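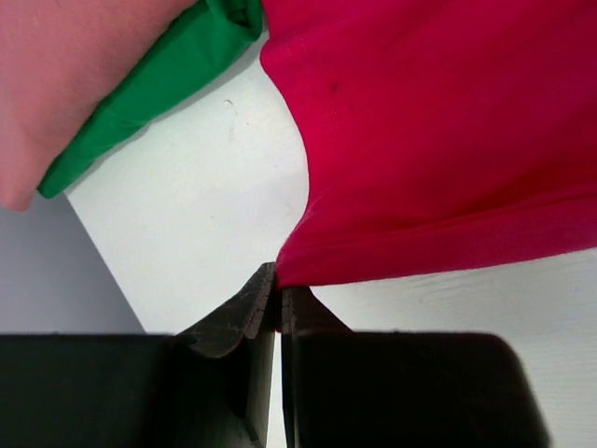

Kitchen Table Money: Household Tips for Keeping Track of What You Have

October 3, 2018

I love a good drawer cleanout, and the best one I ever did had nothing to do with socks or spatulas. It was the paper drawer. You know the one! Mine had bank statements, a warranty for a toaster we no longer owned, two life insurance letters (one still sealed) and a birthday check that had gone stale. When I finally sorted it, I found $163 in refunds and rebates I had never followed up on. That got me hooked, and I've been fiddling with our home money system ever since. What follows is what has stuck.

Start with one box

Get a box with a lid, big enough for full-size paper without folding. Everything about money goes in it for one month. Don't sort. Don't even open the junk-looking ones until the month is up, unless it's a bill, in which case open it and pay it. At the end of the month you'll know what kinds of paper really come to your house, and you can make folders to match. I did it the other way first, with a beautiful set of labeled folders, and half of them stayed empty for a year.

I ended up with nine folders:

Taxes, this year
Taxes, past years
House
Car
Health
Insurance policies
Retirement
Bank and cards
Things I'm waiting on

The last one is my favorite. Refunds, claims, a deposit from an old apartment, a form somebody promised to mail back. Each sheet gets a date in the top corner in pencil, and I go through the whole folder whenever I pay the bills. If a sheet has been sitting there for two rounds, I pick up the phone.

The inside-the-cupboard sheet

Tape a sheet of paper inside a kitchen cupboard door, one you open every day (ours is the coffee cupboard). Write down each bill, the day it's due, and whether it pays itself or needs you to do it. No account numbers, please, and no passwords! It's only a calendar. When a due date changes, cross it out and write the new one right there. After a while it looks like a mess and you make a fresh one.

If your due dates are scattered all over the month, call and ask to have them moved. Plenty of card companies and utilities will do it. I got most of ours lined up within the same week, just after payday, and the last week of the month feels so much calmer now.

Jars, envelopes and the online version

I'm a big fan of cash envelopes for the slippery stuff: eating out, haircuts, garden things, presents. Write the month's amount on the front, and each time you take some out, write what's left underneath. Plain mailing envelopes wear out fast at the flap, so cut the flap off and reinforce the top with a strip of packing tape. They'll last a good six months that way.

If you hate carrying cash, open a second checking account with no monthly fee and use it only for those things. Same idea, and the balance does the arithmetic for you.

A coin jar still earns its spot on the counter, too. We empty ours in January, when the holiday bills land. Ask at your bank before you roll anything, as some will count coins for customers free and others won't take them loose at all. The machines at the grocery store often keep a cut if you want cash back, so read the screen first.

Know your number for a bad month

Take last month's statement and a highlighter. Mark only what you'd have to pay if the income stopped: rent or mortgage, power, water, basic food, gas for the car, insurance, minimum payments. Add it up. Write it on an index card and put it at the front of the box.

It's such a useful number. It tells you what you're saving toward, and it's nearly always smaller than the one you've been carrying around in your head. My first goal was a tiny one, just enough for a car repair, and I kept it in a savings account at a different bank so I wouldn't see it every time I logged in. When that was full, I started on one month of the index card number. Then two. Slow going, but wow, the first time the water heater quit and I could simply pay the plumber, I practically danced.

The home inventory, one room at a time

If you ever have a fire or a burst pipe, your insurance company is going to want to know what you owned. Nobody enjoys making the list, so do it a room at a time, with a cup of something nice. Open the closets and drawers. Take pictures on your phone, including the labels on the back of appliances where the model numbers live. Then write up the bigger things with what you paid and when, as close as you can remember.

My kitchen list came to over $562 in small appliances alone, and I would have guessed half that. Linens and clothes are the other place people come up short. You don't need to list every T-shirt, but do write down how many drawers and shelves of them there are.

Keep a copy somewhere outside the house. Email it to yourself, or leave it with a relative. While you're at it, look at the first page of your policy and see whether it pays replacement cost or actual cash value. Those are very different checks.

Names on the forms

Pull out the retirement and life insurance folders and look at who is listed as beneficiary. Those forms generally decide who gets the money, even if your will says something different, and people forget them after a marriage, a divorce or a new baby. Ours still had a blank line for the second choice. Fixing it took one form and a stamp.

Put the date you last checked on a sticky note on the folder.

Before you sit down with a planner or tax person

Bring less than you think. A one-page list of accounts with balances, a list of debts with the interest rates, your last tax return, a recent pay stub and the index card will carry you through a first meeting just fine. Write your questions down, biggest first, so it gets asked before the hour is gone. And do ask how they get paid. A good one will tell you in plain words, and won't mind the question a bit.

I also like to write one line at the top about what we want the money to do. Ours this year says "new roof, no loan." It keeps the talk on track!

What to toss

ATM slips can go once they match the statement. Pay stubs can go after you've checked them against your W-2. Tax returns I keep for good, and the papers behind them for seven years, which is longer than many people need, but the past-years folder has room. Keep anything about buying or improving the house for as long as you own it, and a few years beyond.

Shred whatever has an account number or your Social Security number on it. If you don't own a shredder, watch for a free shred day at a bank or library near you, and save it all up in a grocery bag until then. Shredded paper also makes good packing for the Christmas ornaments, and our compost pile takes the rest. Skip the glossy sheets and the envelopes with plastic windows.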